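Project Report: Does Cleaner Perception Make a Shirt-Folding Policy Any Better?
Mostthorpe, Robotics Software Project, June

1. What we set out to check

The Lonura software stack comes with a claim in its readme that we took personally. It says that adding a garment segmentation step in front of the control policy "substantially improves" folding. There is no number next to the word. We had a term, a shared workstation and a set of shirt-folding episodes, so we decided to find out how much of the improvement would survive if somebody else measured it.

We should say at the start that we did not expect much. Two of us had used segmentation masks in an earlier course and spent most of that course fixing the masks.

2. Software

The pipeline has three parts. A perception node reads the head camera view and produces a mask of the shirt. A keypoint node, which we call Jaidee because that was the name of the folder we inherited, looks for corners, sleeve ends and hem inside the mask. The policy then takes the keypoints, the raw view and the gripper states and predicts a short chunk of motion for both hands. There is also a planner that is supposed to choose between fold steps. We turned it off after a week. It picked the same step nearly every time, and a fixed list did the same job with less code.

Each node can be switched out by a flag, so we could run the policy with the mask, without the mask, and with a mask that was wrong on purpose. The last one turned out to be the useful one.

3. Data

We worked with 566 episodes of shirt handling with two hand-held grippers. Before training we threw out any episode where the left and right streams disagreed on time by more than 2 frames. Our first version of this check compared the wrong pair of timestamps and passed everything, so the early results, which we had already put in a slide deck, were worthless. We reran them.

The labels took far longer than the training. We drew masks by hand for 700 frames and used those to train the perception node. Looking at that many frames one at a time changed our minds about where the hard part was. We had assumed background clutter would be the problem. In most views the background is plain and the trouble is all in the cloth, where it gathers, turns over on itself and leaves the bottom of the view.
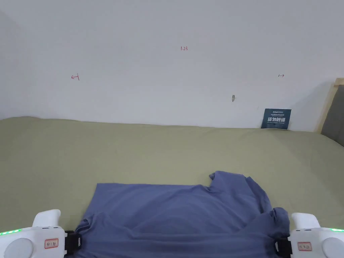 Figure 1. Head camera view with a blue T-shirt between the two grippers. The lower part of the shirt is out of view.

Figure 1 is a fair case for arguing about. Color alone gets you a decent outline, with blue cloth on a green sheet and a white wall behind. A threshold script we wrote in an afternoon found the shirt in views like this nearly as well as the trained network did. What neither can tell you is which layer a fold belongs to. The sleeve on the right sits in rumpled layers, and a keypoint placed on the bunched corner above it could be read as a shoulder or as a bit of the body lifted up. Our own labels disagreed on frames of this kind, and we only noticed when we compared them at the end.

There is a second problem, which the Lonura readme does not mention. The mask is scored against the part of the shirt the camera can see. With the hem below the view, a mask can get a very good score and still say nothing about where the hem is. We think any report of mask quality on head camera views should say how often the garment is complete in the view. Ours did not either, until the second draft.

4. Tests

We trained each version for 2,000 steps with the same seed and the same split. All comparisons were made offline, on held-out episodes, by measuring how far the predicted gripper path was from the recorded one. We did not run any version on a robot. That is a serious limit and readers should treat everything below with that in mind. A small path error can still drop a sleeve, and a large one can be a perfectly good fold done another way.

With the mask on, path error went down a little. With the mask off it went up a little. The gap was smaller than the gap between two seeds of the same version, which we checked when the first result looked too nice.

Then we shifted every mask sideways, far enough that it missed a good part of the cloth. If the policy depended on the mask, this should have hurt it badly. It barely moved. Our reading is that the policy gets nearly everything from the raw view and the gripper states, and treats the mask as noise it has learned to live with.

5. What we would and would not claim

We would not claim that segmentation is useless for folding. Our keypoints were weak, our labels were inconsistent, and a policy that never sees the raw view might lean on the mask a lot more. We ran out of workstation time before we could train that one.

We would claim that a clean-looking overlay is poor evidence. The Flendurton demo page shows masks hugging a shirt very neatly, and so did ours, including on episodes where the predicted path was nonsense.

6. Left to do

Train the version without the raw view. Have the same frames labeled twice and report the disagreement. Add a flag for garments that run out of view and score those separately. Fix the timestamp check properly, since it currently depends on the file names being in order.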